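Best way to pack up a bathroom when you're moving?

Asked January 2019

We move in 10 days and the bathroom is the last room standing. The rest of the flat was easy: books in boxes, plates in paper, argument about the lamp. The bathroom is all half-bottles and things with no lids. Do I pack it, bin it, or leave it as a gift to the landlord? Also, do the blinds stay or go? We bought them ourselves in September and I've grown fond of them.

2 answers

flellari
Accepted answer

Start with the bottles. Anything with less than an inch left in it gets used up this week or goes out. You'll be very clean by moving day. For what survives, unscrew the cap, put a bit of cling film over the neck and screw the cap back on. Then stand everything upright in a small box. A big box full of shampoo weighs as much as a pony, and the bottom will go on the stairs. 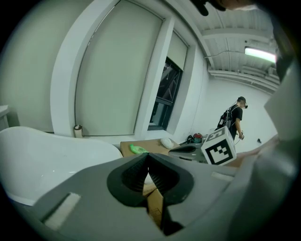

Keep one box open until the last morning for toothbrushes, towels, loo roll and the soap you forgot. Write BATHROOM on 2 sides of it, or it will end up under the sofa cushions in the van. Ours did — we dried our hands on a curtain for a night.

Blinds: read your tenancy agreement before you touch a screw. If you took down the landlord's old ones, he may want those back up, and you'll need to remember where you put them. If you do take yours, roll them tight, tape the brackets and screws in a bag to the roller, and measure the new windows first. I moved 4 blinds across the country and not one of them fitted anything.

mohmand

Just chuck it all in a bin bag. Worked for me. Lost a razor.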